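Block sorting - wrist cam detector keeps "finding" blocks in the glare

Setup: color segmentation on the wrist cam, then a small planner picks the nearest block and the bin by color. Red, blue, yellow. Control loop is fine, grasping mostly fine. Problem is perception. Marble surface, shiny, and the light bounces straight into the lens. Logged 3,154 frames and the false hits nearly all sit on the bright patch. Yellow is worst. Tried raising the saturation cutoff, then I lose real yellow blocks near the edge of view. 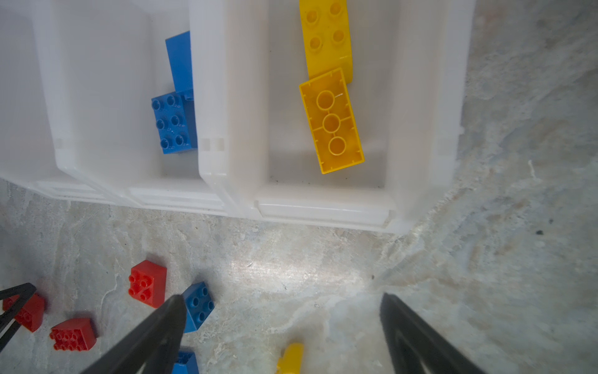
Unenik
September 11, 2019

Also it sometimes goes for blocks allready in the bins. Blue in the middle bin, yellow in the right one, planner doesn't care. Do I mask the bins or what?

Cleline

Lock exposure and white balance first. Auto exposure will shift your colors every time the arm moves. Then drop anything clipped in all three channels before you segment, grow that mask by 19 pixels, done. For the bins - yes, mask them, but in the base frame. Project the bin outlines into the camera using your arm pose. A fixed mask in the image is useless on a wrist cam.

If you run two arms, the other one needs masking too. Mine was picking targets out of its partner's fingers until I added a "held" flag to the shared state. A yellow brick in the other gripper looks just like a free one to a color filter. 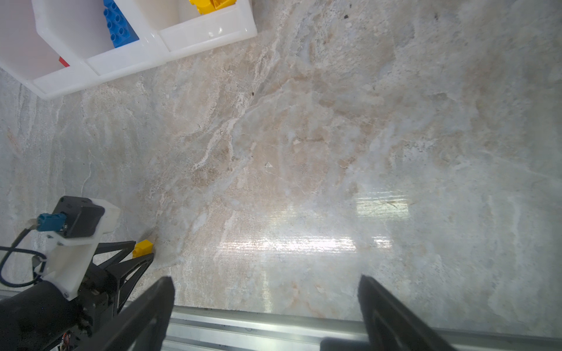 Forklow

Just put a cloth down? Matte, dark, no glare. Took me five minutes.

If you cant, train a small detector. I had 1,454 labeled crops and it ignored reflections fine. Slower then thresholding tho.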